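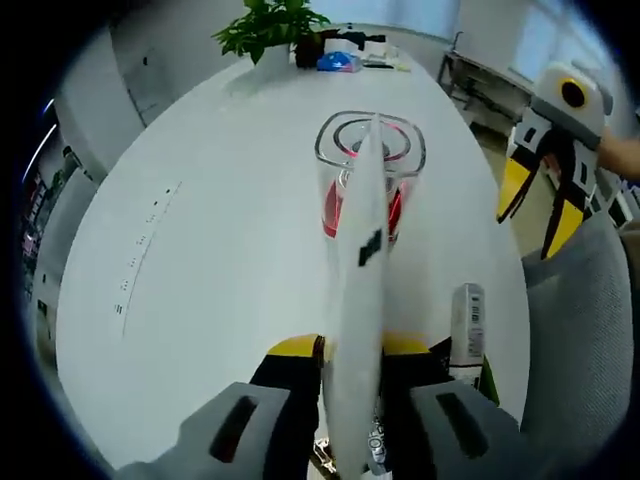

When I moved to Grerano I had the idea that I would speak like the people of the town after one winter. It took much longer. I could read the newspaper quite well, but in the bakery I understood only the prices.

My neighbour Covadonga Pacheco gave me the best advice. She told me to learn 400 words very well and to leave the dictionary at home. I wrote them by hand in a small notebook, 17 on each page, and I repeated them on the bus to work. Words for food came first, then the weather, then all the small words for being polite.

In April I had my first real conversation, with the man who repairs shoes. We talked about rain and about his knees. I made many mistakes with the verbs and he corrected only one of them, which I found very kind.

Now my notebook has 1,000 words and I have bought a second one. I still don't understand the jokes on the radio. My sister asks me when I will be finished with learning, and I tell her to ask me again next year.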